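Subject: Re: [wikela-health] Travel subsidy and the distance rule
From: Gerasimos Manolakis
To: wikela-health list

Aliki,

Thanks for putting the question to the list. Your message is quoted at the bottom for anyone who missed it. I have been through the subsidy twice, once for my own hernia and once for my wife's gallbladder, so I can answer most of it.

The 100 kilometres is measured one way, by the shortest sealed road, from your home address to the front entrance of the hospital. It is not measured from the post office in your town. The clerk who does the forms at Bosar used to measure from the post office, and a few people on the Wikela side were knocked back who should not have been. If your father's place is out past the silos he will be over the line. Send in a printout of the route with the form and write the distance on it in pen.

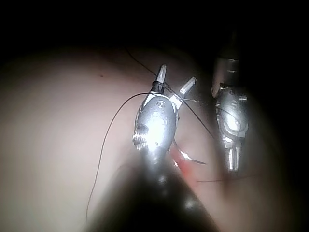
The form has two parts. Part A is for the patient and Part B is for the referring doctor. Part B has to be signed before he travels. If it is signed afterwards they will still take it, but it goes into a different pile and ours sat there from the start of winter until the footy finals. Ring the practice, ask for the nurse and not the front desk, and tell her it is the travel form. She knows which one.

On the escort question, yes, you can be claimed for as his escort, but only if the doctor ticks the box in Part B and writes a reason. "Elderly" was not accepted when my neighbour tried it. "Unable to drive or use public transport alone following a general anaesthetic" was accepted. The escort gets the same rate as the patient for accommodation. The escort does not get anything for meals, and neither does the patient.

For staying overnight there is Spanos House, two streets back from the hospital. It is plain but clean, with a shared kitchen and a laundry. They hold the ground floor rooms for people coming out of surgery, but you have to say so when you book. Parking is at the rear off the lane and the boom gate shuts at 9 pm. After that you have to ring the bell and wait. They will bill the subsidy office direct if you give them the approval number, which saves you being out of pocket.

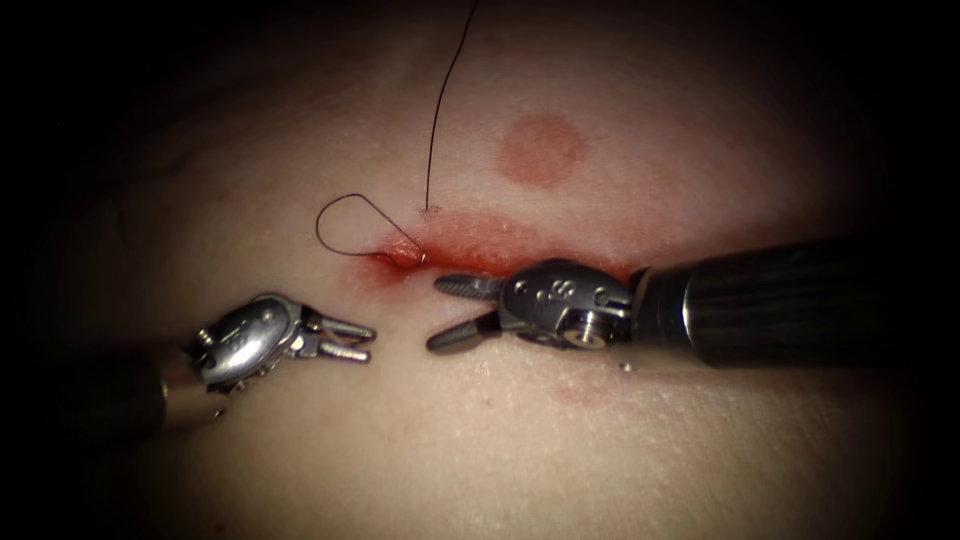 If he would sooner not be driven, the Sinell coach leaves Wikela from outside the bakery and stops at Bosar and then at the hospital. Coach fares are refunded in full with the ticket stub. Private car is paid per kilometre and does not cover the fuel, or didn't for our ute. The coach coming home is the problem. The last one goes at 4 in the afternoon and the ward did not discharge either of us before then, so plan on an extra night or get somebody to come down with the car.

A few smaller things that cost us time:

Keep the originals of everything and post copies. They asked us for the same receipt on three occasions.

The claim has to be lodged within the financial year of the travel or soon after. An operation in June is awkward for this. Put the claim in straight away and send the follow-up visit as its own claim. Do not wait and bundle them.

The follow-up with the surgeon counts as a trip if it is in person. A phone appointment does not count, obviously, but neither does a dressing change at Bosar, as that is under the distance.

Take a pillow for the drive home, to go between the seat belt and the stomach. I wish I had.

As for whether the rule itself should be changed, I agree with you that it should. A flat cut-off means a household at one end of a road is paid and the household at the other end gets nothing, and both of them lose two days of work. A sliding rate by distance would be fairer and I can't see that it would be much harder to run. I would sign a letter that said so. I would not put the meals question in the same letter. Keep it to the distance and the measuring point. 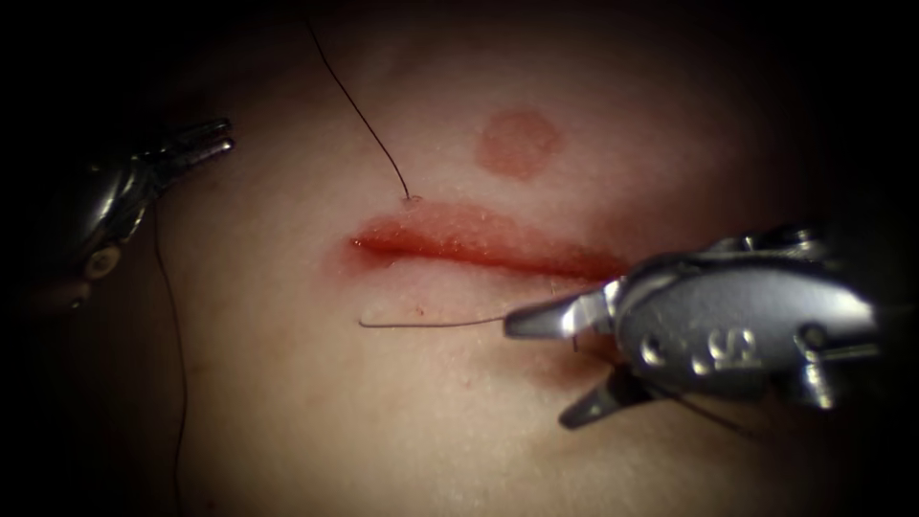
The shire meets again after school goes back. Our ward councillor has raised patient travel before and would probably table a letter if it was one page. I can do a draft if you send me the paragraph about your father's knock-back, with the wording from the office copied exactly. I would also like to hear from anybody on the list who was refused on distance and later had it reversed, and what they sent in to get it reversed. Off-list is fine if you'd prefer.

Gerasimos

-----Original Message-----
From: Aliki Margaritis
To: wikela-health list
Subject: [wikela-health] Travel subsidy and the distance rule

Hello all,

Dad has his date for surgery and we have been told he may not qualify for travel help as Wikela is "within the distance". The shire has 3,063 people in it and I would think most of them have had to make this trip or take somebody, so I am hoping one of you knows how it works.

Where do they measure from? Can I be paid for as well if I go with him? And is there anywhere to stay close by that isn't a motel on the highway?

I also think the cut-off is wrong in principle and would like to know if others would support writing to someone about it.

Thanks,
Aliki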